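Natulden Household Goods open day, November

I go to open days the way other people go to garden centres, which is to say without needing anything and with a tote bag. Natulden make and sell the dull half of the kitchen drawer: scoops, skimmers, sponges, gloves, the brush you keep meaning to replace. Once a year they open the building behind the ring road in Grulow and let the public wander about. Entry is free. Parking is not.

I arrived shortly after ten, with 38 people ahead of me according to the ticket machine. The queue moved well enough. Coffee came in paper cups so thin that everyone was using two, and a firm that sells heatproof gloves for a living might have seen an opening there.

The first room is the history room. Natulden started out in brushes, moved into plastics when everybody did, and swallowed a smaller outfit called Šindelář along the way, whose old catalogues are laid out under glass. I liked the catalogues more than I expected to. There is a whole spread on dish mops. The prices are gone, snipped out neatly with scissors at some point, and the woman on the desk didn't know why either.

After that you get the moulding hall, seen from a walkway behind a window. On the day we were there it was running lids. They come off the line at a fair lick and drop into a crate, and when the crate is full another crate arrives. I watched for far longer than I'd like to admit. A small boy next to me asked his father what the lids were for and his father said "boxes", and that was the guided tour.

Upstairs is the part I'd come for, the trial rooms, where the stock gets handled before it goes in the catalogue. I had pictured white tiles and a row of sinks. Somebody at Natulden has decided instead that household things ought to be looked at in something like a household, so there is wallpaper. Pale grey, with great big leaves on it, grasses and something close to bamboo. It's the wallpaper of a hotel that has just put its prices up. Under it goes a dark red-brown marble top with white veins, of a kind I have never seen in the home of anyone who buys their own sponges.
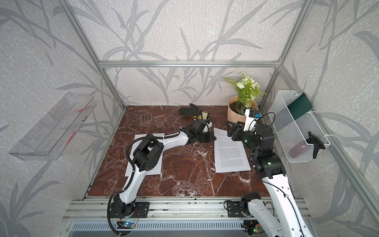
I have a soft spot for a slotted scoop. Mine at home is metal and has a bend in it from an argument with some frozen dumplings. The brown plastic one upstairs has oblong holes in a proper grid and a short handle, and the short handle is where I part company with it. Over a deep pan of boiling water I want my hand in the next room. For lifting things out of a bowl I dare say it would be lovely, and it would certainly fit in the drawer, unlike mine, which has to go in diagonally and stops the whole thing opening twice a year.

The glove was black and laid out flat with its fingers spread, like something waiting for a manicure. I can't tell you how it wears. I can tell you that I own three left-hand rubber gloves and no right ones, and that I asked the desk whether Natulden sell them singly. They do not. She wrote it down, though, or wrote something down.

Then there's the paperwork. I do admire a company that puts paragraphs of small print on a table next to a scoop. The sheets were lying about at angles on the marble and I read none of them, being on the wrong side of things and without my better glasses. My own instructions for a scoop would come to a line and a half.

Lunch was in the canteen, Vurnari soup (a sort of bean and barley affair, named after the town, I was told, by someone who had not been there) and a roll. Good soup. The ladles were Natulden's own and dripped.

The shop is on the way out, naturally, and you can't leave without going through it. It claims to stock 2000 lines, of which I'd guess about 18 are different from one another. Seconds are in the bins by the door and are the best reason to make the trip: washing-up brushes with slightly wonky bristles, colanders in discontinued greens, a heap of yellow sponges going for next to nothing. I came home with four brushes, a jar funnel and a lid. I don't have the box for the lid. I'm hoping it was one of the ones I saw being made.

If you're going next year, go early, bring change for the car park and take the stairs, as the lift is slow and smells of warm plastic. The trial rooms shut an hour before everything else, and there's no sign telling you so until you are standing outside the door.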